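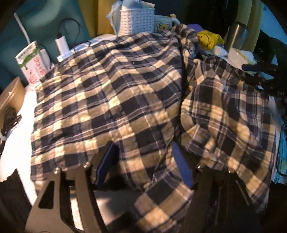
Course Notes > Unit 4: End-of-Arm Tooling > Gripper Care

Handout 4.2: Looking after the hand-held gripper

These notes go with the bench session on the Trevico hand-held gripper. Read them before you come. The fixed cell uses the same finger plates, so most of the checks carry over.

The finger plates

Each jaw has a dark plate held with screws. There is a small round screw head near the upper end of each plate, and you will see it from the tool camera whenever the jaws are in view. Get used to looking at it. If a head stands higher than it did at the start of the shift, stop and tighten it.

The two plates have different openings. On the left one there is a triangular cutout, on the right one a thin slanted slot. Do not swap them when you reassemble. Lint and thread collect in both openings, especially after work with flannel and other brushed cloth. Clear them with the plastic pick. Metal tools scratch the plate.

Before a cloth session

1. Power off and open the jaws fully by hand.
2. Wipe both plates, inside faces first.
3. Check the screws with the small driver. Snug only.
4. Close the jaws slowly and watch the tips. They should meet along their length. A gap at one end means a plate is seated crooked.
5. Wipe the camera window and look at the live view. Both plates should show at the bottom of the picture.
6. Write the cycle count in the log.

Working on a crowded table

Bench B is kept full of household things on purpose: a draped plaid shirt, a mug, a thermos, a basket, cables along the side. Approach cloth from above and keep the plate tips off the tabletop. A bunched shirt hides what is under it, so go down slowly and stop at first contact. Keep the jaws away from charging cables. A cable pinched with the cloth can drag an adapter across the table and nick a plate edge.

Large checks are useful for practice. Pick one dark square, close on it, lift, and note where the pattern lines sit against the plate. Repeat on the same square. If the lines land in a different place each time, check for play in the jaw before you blame your hand.

Service intervals

Wipe down: every session
Screw check: every 40 cycles
Full strip and clean: every 14 sessions
Plate replacement: when the edge is visibly worn or chipped

Spare plates are in the Didenko drawer, bin 23. Sign for what you take. Screws from the Peminard kit look the same but have a different thread and will ruin the hole.

To hand in

One completed log page and a short note on any fault you found, by 10th July. Late pages go in with the August group. Keep your own copy of the log for Unit 5.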